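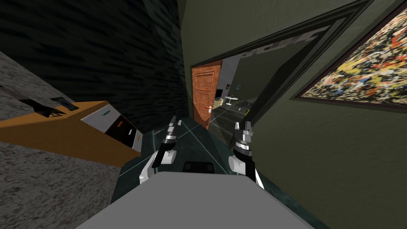

Qu'appelle-t-on charge d'exploitation d'un plancher ?

On désigne ainsi l'ensemble des actions variables dues à l'usage du local : occupants, mobilier, matériel déplaçable, stockage temporaire. Le poids propre de la structure et celui des revêtements n'en font pas partie.

Chapitre 4
Descente de charges dans les planchers d'habitation

4.1 Objet du chapitre

Le chapitre 3 a établi les caractéristiques mécaniques des matériaux courants. On s'intéresse maintenant au cheminement des efforts, depuis la surface du plancher jusqu'aux fondations. Les notations sont celles du tableau 3.2. Les charges surfaciques s'expriment en kN/m², les charges linéiques en kN/m et les réactions d'appui en kN.

Le lecteur doit savoir calculer les réactions d'une poutre isostatique. Les systèmes hyperstatiques sont traités au chapitre 7.

4.2 Classement des actions

Les actions permanentes, notées G, comprennent le poids propre des éléments porteurs, les chapes, les cloisons fixes et les plafonds suspendus. Leur valeur se déduit des dimensions nominales et des masses volumiques.

Les actions variables, notées Q, regroupent les charges d'exploitation, la neige et le vent. Seules les premières interviennent dans ce chapitre. Lorsqu'un local change d'affectation – un logement transformé en salle d'archives, par exemple – la valeur de Q doit être réévaluée avant toute vérification.

4.3 Surface d'influence

On appelle surface d'influence d'un élément porteur la portion de plancher dont il reprend la charge. Pour des solives parallèles simplement appuyées et régulièrement espacées, la surface revenant à une solive intermédiaire est un rectangle de longueur égale à la portée et de largeur égale à l'entraxe. Une solive de rive n'en reprend que la moitié.

Dans le cas d'une dalle portant dans deux directions, le partage s'effectue selon des lignes de rupture tracées à partir des angles. Mösli et Grabner en donnent une construction graphique, reprise à l'annexe B.

4.4 Étude de cas : l'immeuble Lenness

L'immeuble Lenness sert de support aux exercices 4.1 à 4.9. Le plancher étudié est constitué de solives en bois de section 70 × 220 mm, posées sur des murs de refend en maçonnerie. Le relevé, dressé par O. Ninh, signale une chape ajoutée après la construction, d'une épaisseur d'environ 20 mm. Cette chape est comptée dans G.

On commencera par déterminer la charge linéique appliquée à une solive intermédiaire, puis la réaction transmise au mur de refend.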